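Home | Products | Husar Hand Unit | Manuals | Spares | Contact
Print this page | E-mail this page

Husar Hand Unit: Set-up Guide
Section 7. Gripping soft packets

This section applies to crisp bags, pouches and other filled packets with a glossy or slippery surface. For boxes and tins, use the settings in the previous section.

7.1 Before starting

1. Switch the unit on and wait for the Stondine software to report Ready.
2. Open the jaws fully and set the closing force to Low.
3. Wipe the jaw pads with a dry cloth. Do not use oil or polish.
4. Check that each linkage arm moves freely on its eyelets. If an arm sticks, see Spares, kit 39.

CAUTION: Keep fingers clear of the linkage arms while the jaws are closing.

7.2 Taking hold of the packet

5. Bring the jaws to the packet slowly, with the central block facing it.
6. Close until the reading is steady. Normal readings for filled packets lie between 900 and 2000.
7. Lift a short way and pause before moving on.
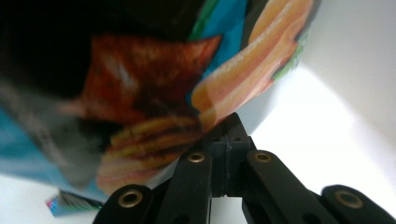

If the reading drops during the pause, lower the packet, open the jaws and take a fresh hold nearer the middle. Do not raise the force above Medium. Sealed packets may burst.

NOTE: A large packet held close to the unit can block most of the camera view. Recordings remain valid, but the software may show the message Target Near. Press OK to clear it.

7.3 Letting go

8. Rest the packet on the surface before opening the jaws.
9. Press Save to keep the recording or Drop to discard it.

Kimholm, Vendovness. Section revised August 28, 2023.

Previous section | Next section | Back to top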